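Home | Guides | Downloads | Contact

We use cookies. Carry on reading and we'll assume you don't mind.

Trustel Hand: Open Day Set-up, section 4

1. Lay the mat on the table and put the blue crate on its left half, empty. Visitors to Helcombe will offer to fill it. Decline.

2. Set the gear on the mat to the right of the crate, within reach of the hand. Spare parts can stay along the back of the table.

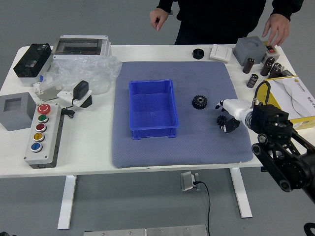
3. Press start and step back.

CAUTION: Keep visitors 40 cm from the arm. They will lean.

Note: Allow 11 minutes per group. Questions about jobs take longer; send those to the Altley desk.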